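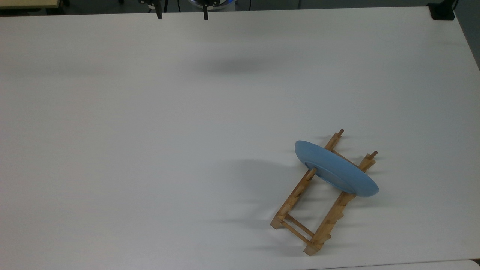

A wooden dish rack with a pale blue plate.

Small Household Habits That Stick

Most people who want to change a habit start too big. Choose one job that takes under four minutes and do it at the same point every day for 21 days. Washing up straight after supper is a good first one.

Tie the new job to something you already do. If you always boil the kettle at seven, wipe the worktop while it boils. Put the cloth next to the kettle the night before.

Keep a paper chart inside a cupboard door and tick it off. If you miss a day, leave the square blank and carry on. Two blanks in a row usually mean the job is too long or at the wrong time of day, so shorten it or move it.

For habits you want to drop, make them awkward. Biscuits go on the top shelf at the back. The phone charger goes in the hall.

Worry can get in the way of routine too. Write down what is bothering you before bed, close the notebook and leave it in the kitchen.

Start a second habit only when the first gets done without looking at the chart. December is a poor month to begin.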